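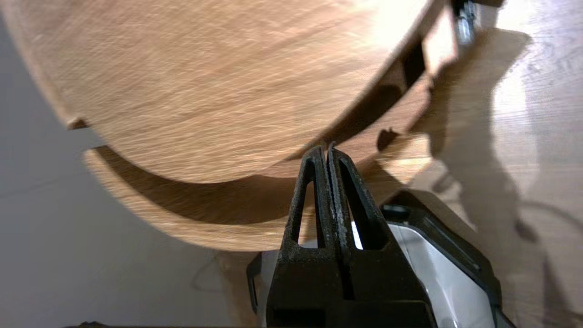 Who won this year's Baran Shield for music and drama?
Year 9 student Azra Ivanov, who played cello in the spring concert and sang the lead in the school musical.

Emenen School held its arts awards on Thursday, and what a lively afternoon it was! Certificates went to 18 students from Years 7 to 10, for everything from debating and dance to poetry and stage lighting.

The Junior Choir was named Group of the Year after a wonderful run at the Susex Singing Festival in May, where it came second in a very strong field - its best result yet.

"I'm so proud of them all," said Eilidh Rankin, head of performing arts. "They gave up lunchtimes and weekends to rehearse, and they cheered each other on the whole way."

More than 213 families came along. The Cistine String Trio, all former students, played as guests took their seats.

Entries for the autumn talent show are now open at the music office.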